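Hidgate HT4 Lap Timer: Owner's Guide
Section 4. Installing the Transponder on a Motocross Bike

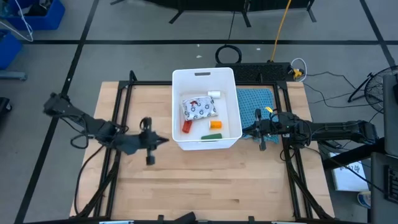
Read this section through before you start. The instructions apply to the HT4 transponder with firmware 253 or later. If your unit shows an earlier number at power-up, update it first (see Section 2).

Tools needed: 8 mm T-handle, side cutters, clean rag, contact cleaner.

4.1 Mounting the bracket

1. Put the bike on a stand with the front wheel off the ground and the ignition off.
2. Clean the lower part of the left fork guard with contact cleaner and let it dry.
3. Hold the bracket against the guard with the Hidgate logo facing out and the release pin pointing up.
4. Fit the two long zip ties through the bracket slots and around the guard. Pull them snug but do not trim them yet.
5. Turn the bars fully left and fully right. Compress the fork by hand. The bracket must not touch the brake line, the front number plate or the tire.
6. Tighten the ties and trim the ends flush.

Note: Guards made by Kellau have a raised rib where the bracket sits. Use the thin rubber pad from the hardware bag on these.

CAUTION: Do not mount the transponder on the wheel side of the guard. Mud packed behind it can push it into the spokes.

4.2 Fitting the transponder

1. Slide the transponder down into the bracket until it clicks.
2. Push the release pin through both holes and close the clip.
3. Pull up firmly on the transponder. If it moves, remove it and check the bracket for dirt.

A full charge lasts around 900 minutes of track time. The light flashes red when the battery needs charging.

4.3 Registering with the track

1. Switch on the transponder and open the Corrigan timing app on your phone.
2. Choose Add Transponder and enter the number printed on the label.
3. Enter your race number and class, then press Save.
4. Ride one lap at practice speed and check that a time appears.

If you see error 1096, the number is already registered to another rider. This is common with used units. The previous owner has to release it before you can continue.

Note: Tracks with the older Stiner loop read the signal only within a narrow height range. If laps are missed, lower the bracket by 1 inch and repeat step 4.

4.4 After each ride

Remove the transponder before pressure washing. Wipe the contacts and store it switched off. Replace the zip ties after any crash that bends or cracks the fork guard.

Guide revised 24 August 2019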